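Tuesday, shared shop, back bench

PC teardown/rebuild cell, Savel plate rev. Started 7:40, quit when the compressor got shut off for the night.

Goal for today: get CPU, drive and memory pick points retaught on the new fixture plate. Old plate had the chip pocket too close to the slotted posts and the fingers kept kissing the wall on the way out. New one printed over at Fondmont, dark gray, came out fine except the lower ledge which needed filing. Bolted down to the extrusion with T-nuts, two of them cross threaded, replaced.

Plate origin now X 412, Y 588 in the table frame. WRITE THIS DOWN on the cover too. Last time it lived on a sticky note and the sticky note left.

First job was chip pocket approach. Chip sits nice, walls hold it on all four sides, no wiggle I can feel. Coming in from straight above at 80 mm then slow for the last 12. Was using 20 for the slow part before, no reason to, just eats time.
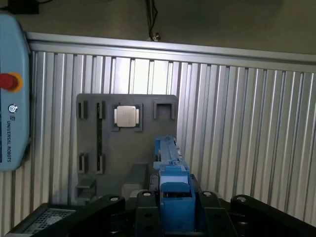

Chip in pocket, new plate. U holder still empty.

Wrist view is dark toward the bottom, fingers shade the lower half of the plate. Exposure up one step helped the pocket and blew out the extrusion behind it. Left it up, don't care about the extrusion. Might try a strip light off the rail, there's one in the Moon box if noone took it.

Then drives. Caddy is the easy part to hold, plastic is stiff and the fingers get a decent bite. Getting it lined up with the bay is where I lose time. Angle has to be close before it goes anywhere near the cage or the corner catches. Retaught the pre-insert point three times. Third one is saved as bay_pre_c, delete a and b when somebody is sure.
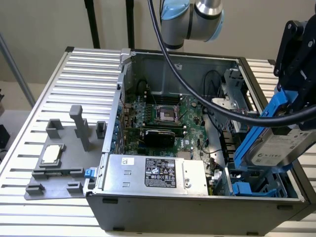 Drive in caddy, tilted, on the bay side of the case. CPU still out on the plate.

Notes on this one:
- force limit down a notch for insert, it was shoving
- cable off the wrist is hanging too low over the chassis, needs another velcro higher up
- case creeps on the table when pushed. Put a stop block on the bay side, Altudau style with the slot nut, not the clamp (clamp slips)
- socket is sitting open with the pins bare, so NOBODY sets screws down on the board please

Lunch. Came back and the arm was in protective stop, no idea, cleared it and it went home ok. Log says joint 4 but the log always says joint 4.

Afternoon was reach over the board. The tall blue handle piece is the bad one, it's right in the middle of everything and the gripper body is wide, so checking clearance to the memory slots before teaching anything else there.
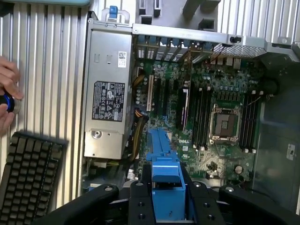 Wrist rotation is what decides it. At the angle I had in the old program the outer finger wants the same space as the slot latches. Turned it around 15 degrees and re-ran at low speed with a hand near the stop, gave me a path I'm willing to keep. Didn't try it at full speed. Don't try it at full speed.

Memory picks not started. No sticks out on the bench anyway, they're in the drawer with the Savel leftovers.

To do next:
- CPU place into socket, dry run with the dead chip first
- velcro
- stop block
- back up the program to the stick, forgot again
- reprint the lower ledge 0.5 shorter so the next one doesnt need the file
- rename waypoints, half of them are still called test

Left the brakes on, air off, plate stays bolted. If you need the table for something else move the tower, not the plate.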